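로봇 두 팔 들이는 데 드는 돈, 견적서 밖에서 새더라고요

작년 11월부터 제 책상 위에는 견적서가 네 부 쌓여 있었어요. 신발이랑 의류를 접고 싸서 상자에 넣는 포장 라인, 거기에 양팔 로봇을 한번 넣어 보자는 이야기가 나왔거든요. 저는 설비 쪽 글을 오래 썼지만 직접 예산표를 짜 본 건 처음이라, 솔직히 첫 주에는 엑셀 칸만 늘렸다 줄였다 했습니다(칸 색깔은 참 예쁘게 칠했어요).

처음엔 당연히 본체 가격부터 봤죠. Fetimik은 팔 두 개에 그리퍼까지 묶어서 2,398만 원을 불렀고, Degefa는 본체가 더 쌌는데 그리퍼가 별도였어요. 여기서 한 번 낚였습니다. 싸다고 좋아했다가 옵션표 뒷장을 넘겨 보니 손가락 패드, 케이블, 거치대가 줄줄이 따로더라고요! 결국 두 회사 총액이 거의 붙어 버렸어요. 그러니 견적을 받을 때는 무조건 '오늘 상자를 뜯어서 오늘 움직일 수 있는 구성'으로 다시 써 달라고 하세요. 영업 담당자가 살짝 싫어하긴 하는데, 그래도 써 줍니다.

사람 손이 하는 일부터 적어 보기

그다음에 한 일이 작업 목록 만들기였어요. 우리가 시킬 일이 뭔지 모르면 가반하중이니 반복정밀도니 하는 숫자가 다 뜬구름이잖아요. 그래서 포장대 옆에 서서 손을 한참 들여다봤습니다. 구두 한 켤레를 싸는 데도 손이 참 별별 짓을 다 해요. 종이를 집고, 들추고, 모양을 잡고, 구두코를 맞추고. 그중에서 제일 골치 아픈 게 얇은 종이였어요. 구두는 형태라도 있는데 종이는 한 번 구겨질 때마다 모양이 달라지니까요. 손가락 끝으로 귀퉁이만 살짝 꼬집어 드는 동작, 사람한테는 일도 아닌데 예산표에서는 그리퍼 한 줄이 통째로 걸린 문제가 됩니다.
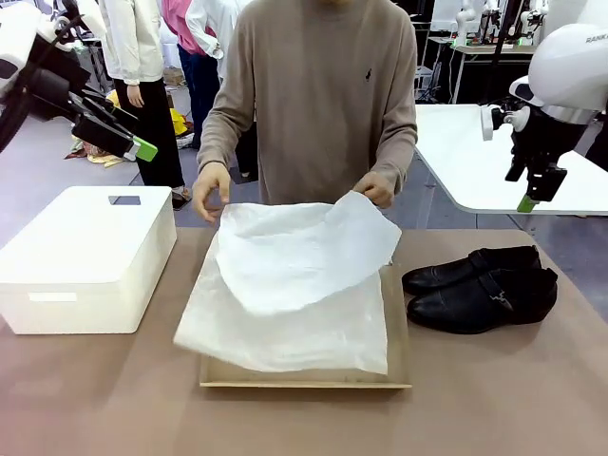

예산표에 꼭 넣어야 할 줄들

먼저 그리퍼 손끝이요. 얇은 종이와 반들반들한 가죽 구두를 같은 손끝으로 다루겠다면 여분 패드를 넉넉히 잡으세요. Clostix에 물어보니 저희 작업량이면 4개월마다 갈라고 하더군요. 저는 1년 치를 미리 넣었습니다.

작업대와 바닥 면적도 빠뜨리기 쉬워요. 로봇 팔만 생각하고 작업대는 있는 걸 쓰자고 했다가, 높이가 안 맞아서 새로 짰거든요. 보관함이랑 상자 뚜껑, 기다리는 물건을 놓을 자리까지 재면 생각보다 넓어집니다. 줄자를 들고 가세요. 도면만 믿지 마시고요.

교육비는 Prudar가 제일 후했습니다. 96시간짜리 과정이 본체 값에 들어 있었어요. 다만 우리 직원이 그 시간 동안 라인을 비우는 건 어느 견적서에도 안 나옵니다. 이 인건비를 제가 나중에야 넣는 바람에 표를 처음부터 다시 맞췄어요, 아이고.

그리고 시험 물량. 저는 제일 까다로운 물건을 골라서 업체로 보냈어요. 버클 달린 구두, 끈 있는 구두, 잘 구겨지는 속지까지 한 상자에 담아서요. 데모 영상에 나오는 반듯한 상자 말고 우리 물건으로 돌려 봐 달라고 했더니, 한 업체는 답장이 갑자기 느려졌습니다. 그것도 정보죠 뭐.

사느냐 빌리느냐

막판까지 고민한 건 임대였어요. 11개월 임대 후 인수 조건이 있었는데, 월 납입액만 보면 솔깃하거든요. 그런데 중도에 작업이 바뀌면 그리퍼 교체비가 우리 부담이라는 조항이 있었어요. 저희처럼 철마다 상품이 바뀌는 곳이면 이 조항부터 협상하셔야 합니다. 저는 첫 교체 한 번은 업체 부담으로 바꿔 달라고 했고, 지금 답을 기다리는 중이에요.

유지보수 계약은 아직 빈칸입니다. 출장비를 건당으로 낼지 연간으로 묶을지, 업체마다 계산법이 달라서 표를 또 하나 만들고 있어요. 이번 표는 색칠은 안 했습니다.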